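Chapter 3
Drying and Storing Dishes

A dish that has been washed well can still be put away badly. This chapter covers what happens between the sink and the shelf. It follows the order used in the Brollitow household course: racks first, then spacing, then the cupboard.

Key terms: air drying, rack, rim, stack, nesting

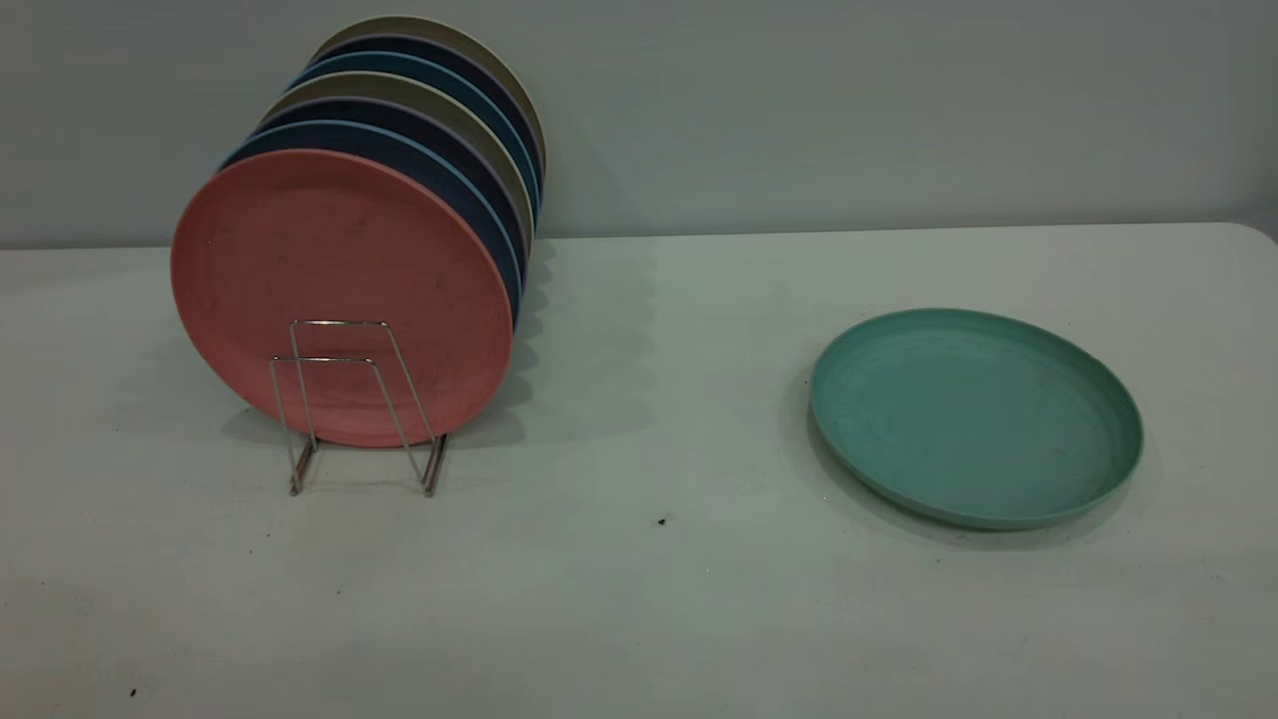
A rack holds a plate by its lower edge and leaves both faces open to the air. Wood, plastic and metal racks all do this job. A wire rack touches the plate in only a few places, so water has few spots to collect. Thin metal rods bent into upright loops are enough to keep a full row of plates on edge. Before loading a rack, set it on a level surface and press down on each corner. If it rocks, move it.

Plates of one size are the easiest to load. Start at the back and work toward yourself. Mixed sizes should go largest first. 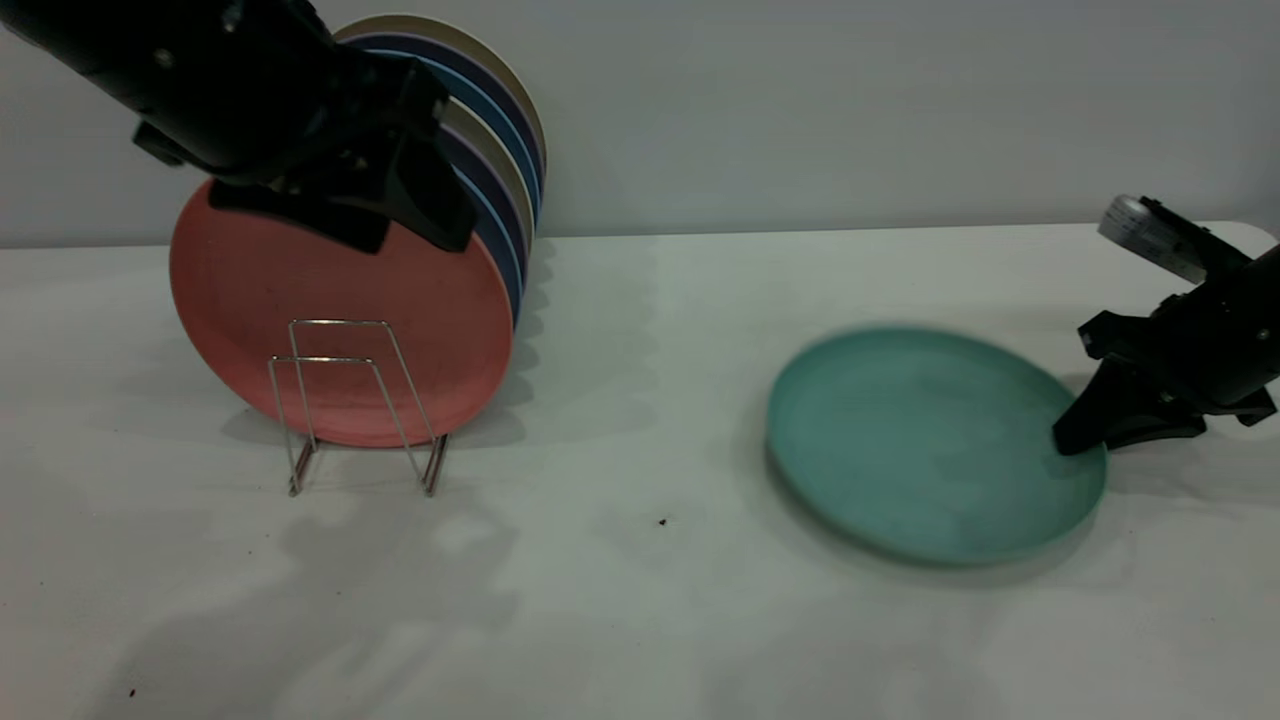 Color can help in a shared kitchen. Some families give each person a color, and others keep one color for guests. When plates are stored on edge, the rims alone are enough to tell them apart, as with the navy, pale blue and cream ones behind the pink plate. Flat stacks are harder to sort, as the plate you want may be at the bottom.

Spacing matters more than color. Plates that touch dry slowly where they meet.

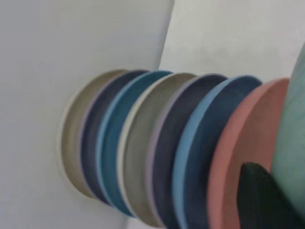
If the rack is full, dry the first few plates with a clean towel and put them away before washing more. Exercise 3.1 asks you to time both methods in your own kitchen.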